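The Red One

Twenty-five minutes till Vittoria. Washing everywhere. Well, not everywhere, in the basket, but the basket was full and the sofa was meant for sitting on and she would want to sit.

Mirko put the kettle on. Took it off. She drank coffee now, somebody had said so. Viola had said so.

He sat down on the grey sofa, got up again, tipped the lot out on the cushions. Socks. Pillowcase. The blue towel that had gone stiff as a board. Fold, pile, fold, pile. His mother folded in thirds and he folded in halves and that had been a whole argument once, in a kitchen in January with the heating off, and Vittoria sat on the counter laughing at the pair of them with her feet in his coat.

Stop it. Fold.

Twenty-one minutes.

He'd had a text from Leonardo Bellini as well, just a question mark. Leonardo wanted to know was he going to tell her about Volmont. The job, the flat that came with the job, the moving. Mirko hadn't answered. What do you say to a question mark.

Shirt, shirt, tea towel, the trousers with the hem down. He chucked the odd socks behind the cushion, which was cheating. Then the towel again becuase it had slid off and come undone.

And under the towel, the red one.

He hadn't washed it in two years. Hadn't worn it either. It had lived at the back of the wardrobe inside a carrier bag, and last night he'd pulled the bag out and just stuck it in with the rest, forty degrees, no thinking. Now it was clean and smelled of nothing. Powder. It used to smell of grass and that awful spray from the changing room at Hesar, where Žydrūnas Urbonaitė kept goal with a broken thumb and never let on till the bus home.

It was her shirt, was the thing. Not his. She'd played in it and he had stood on the line in the rain holding everyones keys.

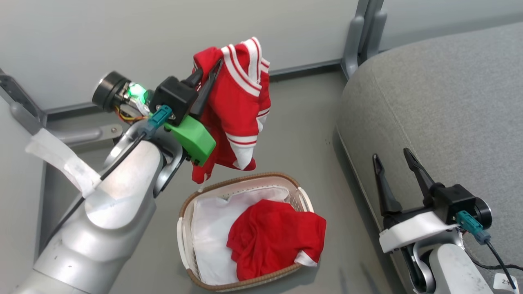 The red shirt, over the basket.

Red, white stripes down the sleeve, the thin red edging round them. The little tag sticking out at the bottom. He knew that tag. She used to moan about that tag, it scratched, she was always going to cut it out and never did.

Back in the basket, then. Out of sight. Let her have her coffee first.

No. Rude, hiding it. She'd left it, it was hers, you give people their things back. On the arm of the sofa, nicely folded, casual. Oh, that, found it in the wash.

In halves. No. Thirds. It looked like something in a shop. It looked like he'd been planning it for a week. He shook it out and dropped it back in the basket and it landed with one sleeve up on the rim, as if it was trying to climb out.

Twelve minutes, maybe less. The clock on the cooker was wrong and had always been wrong.

He carried the towels to the cupboard. Pillowcases on top. Trousers over the door, deal with the hem another time, deal with the hem in the new place, if there was a new place. Wiped the table. Wiped it again with a dry cloth. Found the good cups, one had a chip, he'd have that one.

Phone. Leonardo again. Two question marks.

Telling her, he typed. Deleted it. Not telling her. Deleted that too. Put the phone face down by the bread.

Because what was there to tell, really. I'm going. You went first. You went first and I kept your shirt in a bag and I never so much as looked at it and now I'm going as well and it's come out of the wash the same day as you're coming to tea. Coffee. You couldn't say that to a person. You'd have to say it to the cupboard.

So he said it to the cupboard, most of it, quickly, with his hand flat on the towels.

Felt daft. Felt a bit better.

The buzzer went. Early! She was never early, not once in her life, they'd missed a whole first half at Previne waiting for her to find her boots.

He looked at the sofa. Clear, more or less, one sock poking out behind the cushion. He looked at the basket. The sleeve.

Buzzer again, long, leaning on it.

"Coming," he shouted, and nobody could of heard him through two doors, and he pushed the basket along the floor with his foot, up against the wall by the coats, where you'd have to walk past it to get in.

Then down the stairs, no shoes, two at a time. She was a shape behind the glass, hood up. She'd cut her hair, or it was just wet.

"You took your time," said Vittoria.

"I was doing the washing," he said, and held the door.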